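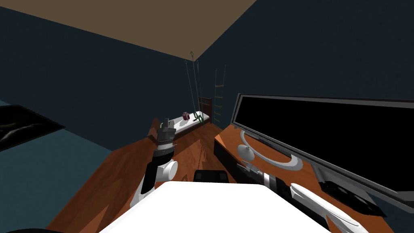
Prepared by the Simulation and Outreach Team, Makris Project
Progress report to the Dena Fund, December 2025

Summary for the period

We are very pleased with where the Makris project has landed since our last report in April. The simulated bedroom is running, the two-armed robot can be driven through it by someone with no training at all, and we have now put the whole thing in front of the public at our first open day in Kilolby. The day was the main milestone for this period, so most of this report is given over to it. Spending and the revised schedule are at the end.

The open day

We had planned for 80 visitors and 135 came through the door. The hall was set up with two driving stations, a big shared screen so people waiting their turn could follow along, and a table at the back for the paper feedback forms. Each visitor who wanted to drive got one go, and most of them wanted a second. Kids picked up the controls faster than we did when we started, and a few of the older visitors stayed for most of the afternoon coaching the people after them, which was lovely to watch.

The demonstration used the bedroom setting, seen from the robot's own position: both arms in view, the desk and monitor close by on the right, and the bed straight ahead against the back wall with the small dark red box on top of it. We chose this room over the kitchen because people know at once what a bedroom is for and start suggesting jobs for the robot before you've finished explaining. The dark blue walls also showed up well on the hall projector, where the pale kitchen had washed out badly in rehearsal.

Visitors drove one arm at a time to begin with. The starter task was to bring the right gripper in toward the base of the monitor without bumping the stand. It sounds dull and it was the hit of the day. The stand is close to the arm, the neck is rounded, and it takes a bit of patience to get the wrist lined up. The left arm starts with its fingers pointing up above the wood surface, and turning it over to face down was the second task. Of the people who drove, 46 finished both, well ahead of what we saw in our own office trials.

What we learned

The view from the robot's body is harder to read than we thought. The monitor takes up a lot of room on the right, and several drivers leaned sideways in their chairs trying to see around it. We'd like to give people a way to turn the robot's head before the next demonstration.

Distances across the room were the other sticking point. People regularly guessed that the bed was within reach from where the robot stands. It isn't, and the red box became a bit of a running challenge. We have moved the drive-across-the-room task up the list as a result.

The cords hanging from the ceiling above the bed slowed the simulation a little whenever we switched on full motion for them, so on the day they were left still. The Vesov physics update should take care of this. We have an early build and it looks very promising.

Reflections on the wood were left at full quality all day and the machines coped fine. A number of people commented on how nice the grain looked, so we're keeping it.

Feedback

We collected written forms from visitors at both stations. The most common request was for the robot to do something useful at the end of a turn, such as tidying the desk. The most common complaint was the wait, with the longest queue reaching 18 minutes just after lunch. A third station would fix that and we've costed one below.

Two local schools asked whether we could bring the demonstration to them. We said yes on the spot -- we would have said yes to five.

Spending

The open day came in $300 under its allocation, mostly on hall hire. With the Fund's agreement we would put that toward a second-hand computer for the third station. All other lines are on budget, and the full ledger is attached separately.

Next period

Head turning for the driver's view. Driving the robot across the room to the bed. Moving cords, once the Vesov update is final. Both school visits, with a shorter version of the starter tasks so a full class can have a turn. We will also bring the kitchen back with darker walls and see how it goes on a projector.

We'd be delighted to have someone from the Fund come to one of the school sessions and have a drive. Dates will follow as soon as the schools confirm them.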